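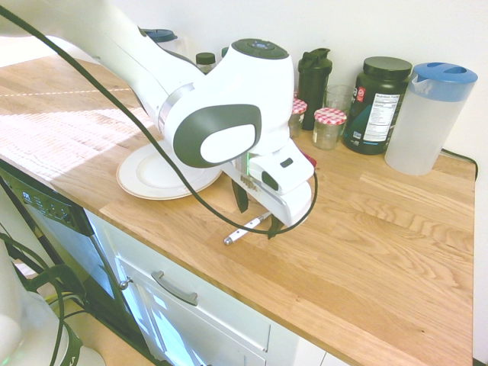
明るい木のカウンターと、白い軸のペン

トピック:Favixの「毎朝の黙想」、有料になってまで続けてる人いますか

投稿者:半信半疑の信徒
2月から黙想アプリのFavixが有料プラン中心になりましたよね。うちの教会では去年、壮年会で勧められて半分くらいの人が入れたんですが、正直なところ私は最初から疑ってました。朝になると通知が来て、聖句が一つ出て、ピアノが流れて、落ち着いた声の人が「今日あなたは何を手放しますか」と聞いてくる。通勤電車で毎日それを聞かれても、手放したいのは隣の人の傘くらいです。
しかも「連続160日達成」みたいな表示が出る。祈りに連続記録って要りますか。続けてる方、何が良くて続けてるのか聞かせてください。煽りではなく本当に知りたい。

投稿者:mugicha_3
連続記録は私も引っかかってました。一日飛ばしたら数字がゼロに戻って、その日いちばん強く感じたのが神様への申し訳なさより「もったいない」だったので、消しました。

投稿者:夜勤明け
自分は続けてます。夜勤があるので日曜の礼拝に出られるのは月に一度か二度。朝の7時に病院の駐車場で聞くあの10分がなかったら、たぶん聖書を開かない生活になってました。中身が薄いと言われればその通りですけど、薄くても無いよりいいです。

投稿者:半信半疑の信徒
>夜勤明けさん
ありがとうございます。そういう使い方を責める気はまったくないです。ただ「無いよりいい」は本当なのかな、というのが疑問で。薄いもので足りた気になって、濃いものに手が伸びなくなることはありませんか。私の場合はそれでした。詩編を一編ちゃんと読むのが面倒になって、切り取られた2節で済ませるようになった。

投稿者:夜勤明け
それはアプリのせいですかね。紙の日めくり聖句カレンダーだって同じでしょう。うちの祖母は台所にそれをかけて何十年もやってましたが、誰も祖母の信仰が薄いとは言いませんでしたよ。

投稿者:オルガン席から
日めくりは月額400円取りませんけどね。
前の版は全部無料で、献金で支えてますという説明でした。それが運営がJendbridgeに移ってから急に「プレミアム黙想」。無料だと受難節のシリーズが途中までしか聞けない。ゲツセマネの手前で課金画面になるんです。さすがに趣味が悪いと思いました。

投稿者:mugicha_3
えっ、そこで切れるんですか。それはひどい……

投稿者:kappa_no_sara
月400円で騒ぎすぎじゃないですか。声の人にも編集の人にも生活があるわけで。教会で売ってる黙想の小冊子だって有料だし、誰も文句言わずに買ってますよね。無料で当然という感覚のほうが私は気になります。

投稿者:オルガン席から
金額の話をしてるつもりはないんです。小冊子は買えば最後まで読めるし、途中で止めて続きが欲しくなるようには作ってない。アプリのほうは、飽きさせないゲームの作り方をそのまま持ってきてるように見える。

投稿者:kappa_no_sara
教会の連続講話だって「続きは来週」ってやるじゃないですか(笑)

投稿者:オルガン席から
来週来ればタダで聞けます。

投稿者:しおり紐
横からすみません。解説文の質のほうはどうなんでしょう。この前、放蕩息子のたとえの回で「お兄さんも自分を大切にしてよかったのです」と締めていて、思わず聞き直しました。あの兄の場面は、そんなに気持ちよく片付けられる箇所じゃないと思うんですが。監修がRomaniuk黙想研究室となっていますが、どの教派の方なのか説明がどこにもないんですよね。

投稿者:半信半疑の信徒
そこは私も調べましたが、わかりませんでした。問い合わせたら「特定の教派によらず、すべての方に寄り添う内容です」という定型文が返ってきました。すべての人に寄り添うと、ああいう兄になるんだと思います。

投稿者:夜勤明け
その回は私も変だと思いました。そこは認めます。ただ変だと思ったので、休憩中にルカの15章を頭から読み直したんですよ。結果的に読んだ。だから私には役に立ってる、としか言えないです。

投稿者:しおり紐
それはアプリが良いというより、夜勤明けさんが真面目なんだと思います。

投稿者:tsubame
Wevmontに乗り換えた人はいませんか。あちらは聖書日課を表示するだけで、音楽も声もなし。画面は素っ気ないし検索も遅いですが、連続記録は出ません。

投稿者:mugicha_3
Wevmont使ってます。素っ気ないというか、字が小さいです。老眼にはつらい。あと旧約の日課がたまに一日ずれてます。報告したけど直ってない。

投稿者:kappa_no_sara
結局どれにも文句が出るんですね。紙の聖書に戻ればいいのでは。

投稿者:半信半疑の信徒
紙には戻りました。ただ、戻ったから偉いとも思ってないです。三日で机の上の置物になりかけたので。今は寝る前に一章だけ、気になった節をノートに書き写してます。続くかどうかも疑ってます。

投稿者:tsubame
書き写しはいいですよね。私は字が汚くて、翌日読めないのが難点ですが。

投稿者:オルガン席から
受難節の件、私も問い合わせを出しました。返事が来たらここに貼ります。定型文だったらそのまま貼ります。

投稿者:夜勤明け
お願いします。あと解約の場所、設定の「アカウント」じゃなくて「寄り添いプラン」の中にありました。私はまだ解約しませんが、探してる人がいたので。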